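Cushions on beds: how many, and do you wash the covers or the whole thing?

Home and Laundry > Bedrooms
Page 1 of 1

pegbag_1029
We have just finished doing the spare room and my other half says there are too many cushions on the bed. I say there are the right number. The bigger question is washing. Some have zips, some don't, and I have been putting off dealing with them since last November. Do people wash the whole cushion or only the cover? And how often? The ones without zips are the problem. One is a patterned scatter cushion from Larnance which says sponge clean only on the label, and I don't believe anyone has ever sponge cleaned a cushion and been pleased with it.

twintub
Covers every couple of months, insides once a year if they are polyester. If there is no zip, unpick a few inches along the bottom seam, take the filling out, wash the cover and sew it up again by hand. It takes one evening and after that you could put a zip in so you never have to do it again.

marl_and_moss
Don't unpick anything unless you can sew it back. I tried that with a bolster and the seam frayed as soon as I cut it. The whole thing went in the bin. For no-zip ones I wash the lot on a wool cycle at 30 with half the usual liquid and dry it flat, turning it over when I remember.

twintub
It frays if you cut the fabric. If you cut only the stitching it is fine. Use a proper seam ripper, the cheap ones are blunt from new.

marl_and_moss
I did use a seam ripper.

pegbag_1029
Thanks both. I can sew a bit, but matching thread on a patterned one might show. What about the filling though — does washing it make it go lumpy?

drip_dry_dan
Depends on the filling. Hollowfibre goes a bit lumpy but you can pull it apart with your fingers through the opening, another point in favour of unpicking. Foam crumb, don't wash it at all, it holds water for a week and smells. Feather is fine in a big machine but a small drum won't rinse it. I take ours to the launderette on the parade, the one next to Veltine.

hobbin
On the number of cushions, I am with your other half. Two pillows each and that is all a bed needs. Every night they come off and go on the floor, every morning they go back. On the floor they pick up dust and hair and then they go back where you put your face. That is why they need washing so much.

pegbag_1029
They don't go on the floor, they go on the chair. And it is a spare room so most nights they don't go anywhere.

hobbin
Then they are collecting dust instead.

lintroller
I don't agree with hobbin. A bed with a few cushions is comfortable to sit up and read on, and you need something behind your back. I would keep one patterned, one plain and one daft one. Ours are like this:

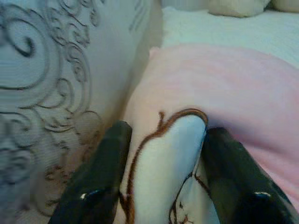
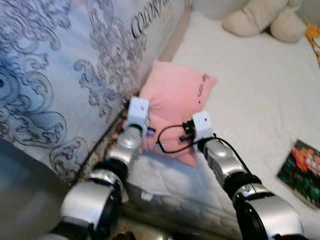 Grey swirls beside the white one with brown trim first, then the pink one on the bed.

twintub
Is that print or embroidery on the swirly one? If it is embroidery turn it inside out first and keep the spin down.

lintroller
I would have to look at the back to tell you. It gets turned inside out either way. I wash it with the greys and darks and it has been fine, no bleeding that I have noticed.

marl_and_moss
The pale pink would worry me more than the grey. Pink that shade goes dingy if you so much as show it a dark sock. I do mine with whites only, and nothing with a brown trim in the same load, in case the trim runs. Same goes for that white one. Test the trim with a damp white cloth before you wash it. Press it for a minute and if there is any colour on the cloth, cold water only.

lintroller
Good tip on the cloth, I have not been doing that.

pegbag_1029
What does the writing on the pink one say? And does it come off in the wash? I have one with a printed slogan and half the letters have gone.

lintroller
You can't read it there, it is only a short line. It has held up. Inside out, 30, no tumble dryer. I think the dryer is what kills lettering, it cracks and then lifts.

drip_dry_dan
Heat does it, yes. Iron will do it as well. If you must iron a cover with lettering, do it from the wrong side with a tea towel in between.

hobbin
Who irons a cushion cover?

drip_dry_dan
I do. It takes less time than reading this thread.

bluebag
I came in for the fuzzy white one. Anything with a brushed surface, go easy. Ordinary cycle mats it down and it never feels the same again. I hand wash mine in the bath with a capful of baby shampoo, squeeze it in a towel, then brush it with a soft nailbrush when it is nearly dry. Go the way the pile goes. If there are stitched lines on it, brush round those and not over them or you pull up the thread.

lintroller
I just put mine in a pillowcase, tie the top and run it on delicates. It has come out all right so far.

bluebag
It will, the first few times.

marl_and_moss
Pillowcase works if you tie it properly. I use a Skaltitz net bag, the large size, and that fits a small cushion whole. The zip on the bag has a little cover over the puller so it doesn't catch. They have changed the mesh though and the new one is coarser.

twintub
I have the old Skaltitz one and would not part with it. Bought 3 of the new ones for my daughter and she has had to mend 2.

pegbag_1029
Right, going to have a go. Plan is: zip covers off and in together at 30, plain ones separate from patterned. The Larnance one I will unpick along the bottom as twintub says, stitching only. The white faux fur I will do in the bath. Does it matter what spin? Mine goes 400, 700 and then jumps up.

twintub
700 for covers. Lowest for anything with filling in it, then roll it in a towel and stand on it.

marl_and_moss
I would still say leave the seam alone. But 700 is right for the covers.

drip_dry_dan
If you end up wanting new insides, the Major ones from the market are decent and fatter than they look. Go one size up from the cover or the corners sag.

hobbin
Or have fewer cushions.

pegbag_1029
Covers are on the line. I have moved one cushion to the landing as a compromise. The Larnance one is unpicked and the filling is foam crumb after all, so that is now in a carrier bag in the bath and I am finding bits of it on the stairs. Will sew it up tomorrow if the cover dries.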